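Filtering Uninformative Wrist Views Before Policy Training

Print this page | E-mail this page

This tutorial covers the filtering step we use in the Planel pipeline before training a pick-and-place policy. It assumes you already have recorded episodes with one head camera and one wrist camera, synchronized and stored in Cuevas format. If your episodes are still raw logs, run the Cuevas converter first.

A wrist camera is very useful near contact and much less useful elsewhere. During long moves it may see only background, and a policy trained on all of it can learn to tie an action to a patch of shading. The method below gives every wrist image a score and lowers the weight of the ones that carry little information. The head view is kept at full weight throughout.

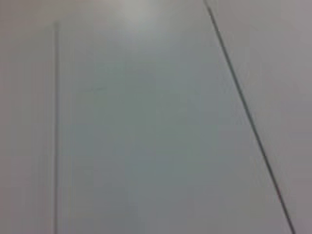

Page last changed: 2 May 2020

A wrist image with a pale surface and two thin dark lines should get a low score. The lines matter for tuning. A plain edge detector rates them highly, as they are long and unbroken, and our first version of the filter passed many images of this type for that reason. The current version counts short edges in several directions and ignores long straight ones.

What you need

Planel with the Hurormont scoring module installed
A set of episodes in Cuevas format (ours has 1527)
2 camera streams per episode, head and wrist
Enough disk space for a second copy of the index file. The images themselves are not copied.

Step 1. Build the index

Run the index command on the episode folder. It writes one row per time step, with the gripper opening, the arm pose and the path to each image. Check that both streams have the same number of rows. If they differ, fix the timestamps now. The scoring module will not warn you.

Step 2. Score the wrist images

Run Hurormont on the wrist stream only. Each image is shrunk, converted to gray and split into a grid. The score is the share of grid cells that contain texture after long lines are removed. Blurred images score low, even when an object is close to the lens, and Step 4 deals with that.

Step 3. Pick a threshold

Draw 400 wrist images at random and sort them by score. Look through them from low to high and note where object parts begin to show up regularly. Set the threshold a little under that point. Do this again for every new table or background - a threshold from a patterned surface will be wrong on a plain one.

Step 4. Protect the grasp and release

Low-scoring images close to a grasp or release should stay in at full weight. Find each change in gripper opening and protect the 10 time steps on either side of it. If your gripper signal is noisy, smooth it first, or you will end up protecting most of the episode.

Step 5. Compare with the head view

Before training, open several episodes in the viewer and step through the head stream beside the weights.
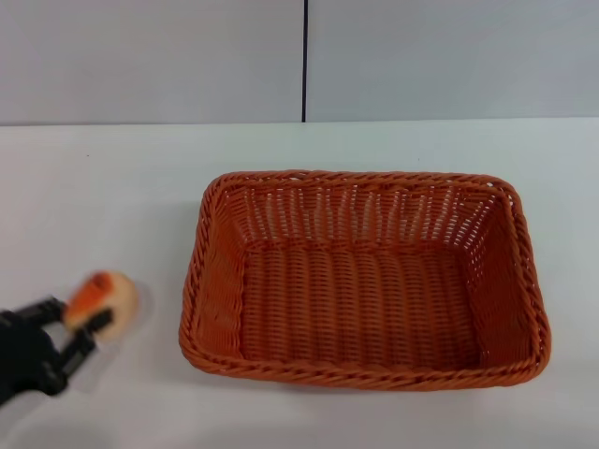 Head view: held object at lower left, empty orange basket to the right.

In a view like this one the target can be read clearly even though the gripper and the object are blurred. The basket takes up much of the table and its rim and weave are sharp. The policy can get the direction of the move from the head camera, so a low wrist weight does little harm at such a time step.

Step 6. Train

Pass the weight column to the trainer and leave all other settings alone for the first run. Train a second policy with the weights set to one and compare the two on the same start positions. In our tests on the Sterkness arm, the weighted policy drifted less during the move toward the basket. Grasping was unchanged.

Known problems

Shiny tabletops produce highlights that count as texture. Raising the grid size helps - see the Hurormont settings file. The filter has not been tested with more than one wrist camera.

Print this page | E-mail this page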